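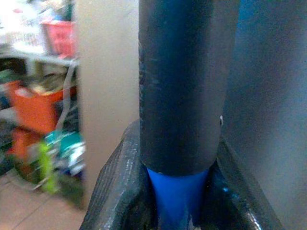

# Handwritten price labels at Pastesgate covered market

Rima Farah, Joonas Pelkonen and Najwa Sabbagh
Supervisor: Dzintra Ozoliņš
Submitted April 17, 2026

## 1. What we set out to do

Pastesgate covered market has a mixture of printed and handwritten price labels. The handwritten ones are mostly on card, slate or the backs of boxes, and some stalls rewrite them several times a day. Our question was whether shoppers find handwritten labels harder to read than printed ones, and whether traders have any reason to keep writing them.

The first plan was to compare Pastesgate with the supermarket on the ring road. We dropped this after the first visit. The supermarket uses one type of label throughout and the manager did not want us speaking to customers, so there was very little to compare. Everything in this report is from the market.

## 2. Background

The market hall is open on both long sides and the light changes a lot during the day. The fruit and vegetable stalls are at the eastern end, nearest the bus stops. Fish and meat are in the middle, where there is running water, and the western end is household goods, fabric and a shoe repairer.

We found little written about market labels in particular. Most of the reading we did was on signs in general: letter height, spacing, and the contrast between the letters and what is behind them. Guidance for public signs is written for people who are standing still or walking towards the sign. Market shoppers are usually passing from the side and looking down, which makes a difference to how the label should be tilted. We came back to this in section 5.

By law a trader selling loose goods by weight has to show a price per kilogram. A price per pound can be added as long as it is not more prominent. Several traders told us this is the main thing they are checked on.

## 3. Method

We used three methods.

**Shopper questionnaire.** We gave out 400 paper questionnaires at the two main entrances, with a return box at the café. There were seven questions on one side of A5. We got 53 back. This is a low rate and we say more about it in section 6.

**Reading test.** We made copies of real labels, with the permission of the traders, and a printed version of each with the same wording. Volunteers from our year stood at a line marked on the floor and read the labels aloud while Joonas timed them. Each person saw either the handwritten or the printed version of a label, never both.

**Trader interviews.** Najwa and Rima spoke to traders before opening time or in the slack hour after lunch. Notes were taken by hand and typed up the same evening. We did not record anyone.

Quang Âu from the year above lent us his spreadsheet from last year's project on bus timetables, and we used the same layout for the timings.

## 4. Results

### 4.1 Shoppers

Most people who returned the form said they had no trouble with the labels. Those who did have trouble nearly always gave the same examples, which were the numbers 1 and 7, and the decimal point. One person wrote that she had gone to pay for a cauliflower and been asked for a different amount from what she had read. She had taken the 7 for a 1.

People over sixty were more likely to mention glare from shiny card or plastic covers than the handwriting itself. We had not put a question about glare on the form, so these were all written in the comments space.

### 4.2 Reading test

Printed labels were read faster on the whole. The gap was small for labels with one price and one word, and larger where there was a variety name as well, such as a type of potato. Block capitals did nearly as well as print. Joined-up writing did worst.

The best handwritten label in the test was from Dodino, the cheese stall. It is written with a broad pen and leaves a wide gap between the pounds and the pence. The slowest was one we agreed not to name.

### 4.3 Traders

Cost came up less than we expected. The Bataineh family, who have the largest fruit stall, own a label printer and do not use it at the market. Their explanation was that prices drop in the last hour and it takes longer to print a label than to cross one out. Shoppers also look for crossed-out prices. Mr Bataineh said a printed reduction does not sell as well, though he has never tested it.

The household stall, Livemdale, prints everything. It stocks up to 3000 separate items and the prices rarely change.

Two traders said that writing labels is the first job given to new staff and that it teaches them the stock.

## 5. Suggestions

- Cross the 7, or write the 1 as a plain stroke.
- Write pence smaller and raised, so the decimal point matters less.
- Use capitals for variety names.
- Tilt labels back on low tables, where people read from above.
- Leave off plastic covers except at the fish stall.

We took these round to the traders on a half sheet of paper. The shoe repairer asked for one as well.

## 6. Problems with the project

The return box was behind the café door when the door was open, and we did not notice until the second morning. Some forms may have been lost or thrown away by people who could not find it.

Our readers were all students with good eyesight, tested indoors under even light. The results would probably be different in the hall itself late in the afternoon. We asked about repeating the test there but the aisles have to be kept clear.

The questionnaire was in English only. Najwa translated it into Arabic for a few shoppers on the spot, reading the questions out, and those answers are included with the rest.

## 7. Who did what

Rima wrote the questionnaire and sections 1 to 3. Joonas ran the reading test and made the printed labels. Najwa arranged the interviews and wrote section 4.3. Sections 5 and 6 were written together. The typed interview notes and the timing sheets are in the project folder, with the names of individual shoppers removed.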